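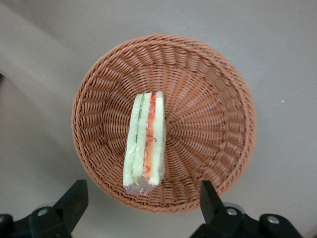 My sourdough has finally stopped being a brick. It only took me eight months, which I'm told is slow, but my friend Nerea Vallejo was on her third starter by the time I'd got the hang of one so I'm not feeling too bad about it.

What changed? Mostly the flour. I'd been buying whatever was on the bottom shelf and then wondering why the dough spread out like a puddle. Nerea gave me half a bag of the strong white she uses and the very first loaf stood up by itself. I rang her at ten at night to tell her (she was asleep, sorry Nerea!).

The other thing was leaving it alone. I'm a fiddler. I used to poke it and fold it and have a look every twenty minutes, and now I do four folds, put it in the fridge and go to bed. In July my kitchen was so warm that the dough was climbing out of the bowl by teatime, so if you're starting in summer, use less starter than the recipe says. I went down from 100 grams to 60 and that sorted it.

I still can't score a loaf to save my life. Maite Paredes from my old work does wheat ears and leaves and all sorts with a razor blade, and mine look like I dropped them on the way to the oven. They taste fine though – my lot finished the last one before it was properly cool, with far too much butter.

Next I want to try rye. I've bought the flour already and put a spoonful in the starter this morning, and it's gone a bit grey and smells of apples. Has anyone got a rye recipe that doesn't need a special tin? Leave it in the comments please, I've got a whole bag to get through.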